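Notebook, bench 2, April
Bean scooping by remote control, second round

Started a bit after 9 with coffee for the people and coffee for the robot, though the robot gets its beans whole. The task is the one we settled on last month: take the spoon, get some beans out of the glass cup, carry them over to the navy mug, tip them in, put the spoon down. A five-year-old could do it in her sleep. With a remote handle in my right hand and my eyes on the table from a stool two meters back, I can tell you it feels like eating soup with somebody else's arm.

I drove the first block and Da-eun Ki took the second. We're still on the Alldale hand controller, the one with the squeaky trigger, and I've set the motion scaling down so that a big sweep of my wrist becomes a small one at the gripper. That helps a great deal inside the cup and is a real nuisance on the long carry to the left, where I run out of elbow and have to pause, let go of the clutch, bring my hand back and start again. Those pauses end up in the recording too, so whoever cleans up the data (me, most likely) should trim them before training.

What I learned about the grip, while I still remember it: take the spoon right out at the pink end. Closer in feels safer, and I kept wanting to do it, but then the fingers crowd the glass handle and you get nervous and slow. From the end you have the whole length of the shank to play with, and you can come in almost level over the rim.

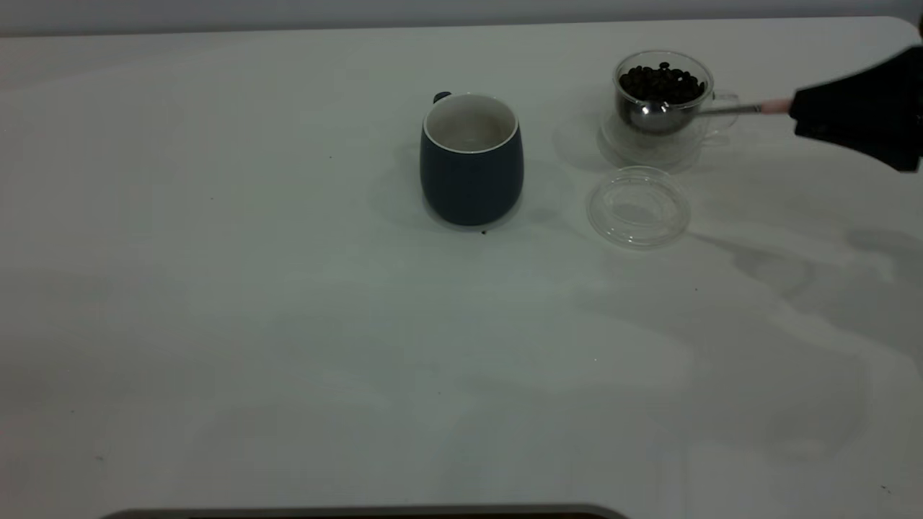
Settings and odds and ends

Total recorded so far is 427 demonstrations on this task, both drivers together. Gripper force is at 12 on the Evanitz scale, down from where we had it, and I like it much better. At the higher setting the spoon rolled a little every time the fingers closed, and I'd spend the rest of the run scooping with a tilted bowl and muttering.

Please keep the lid flat on the table in front of the cup. It makes a fine spoon rest, and the driver gets a clear spot to aim for at the end of a run. The trouble is that clear glass on a white table hardly shows at all, to us or, I suspect, to the policy. I went back and forth on swapping in something with color and decided to leave it alone until we've trained once on what we have. If the put-down is the weak step, we'll know where to look first.

I also want us to be fussier about how a run ends. Put the spoon down, open the fingers, lift straight up, then back all the way off before you press stop. Some of my early ones stop with the fingers still hovering, and a robot that learns from those will hover too, bless it.

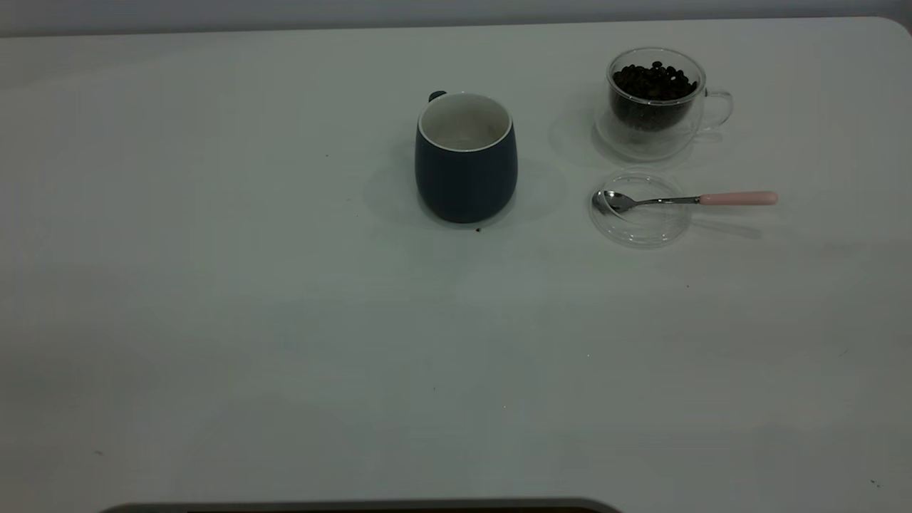
Yu-na Gil read this over my shoulder and thinks I'm too hard on the hovering runs. Her view is that we should keep them, mark the end by hand, and cut there, and that throwing out good scooping over a sloppy goodbye is a waste of everyone's afternoon. She'd also like a few runs with the mug moved closer, so the policy doesn't simply memorize the carry. Fair on both counts. I've put the hovering ones in their own folder for now, and she's going to drive the close-mug set after lunch.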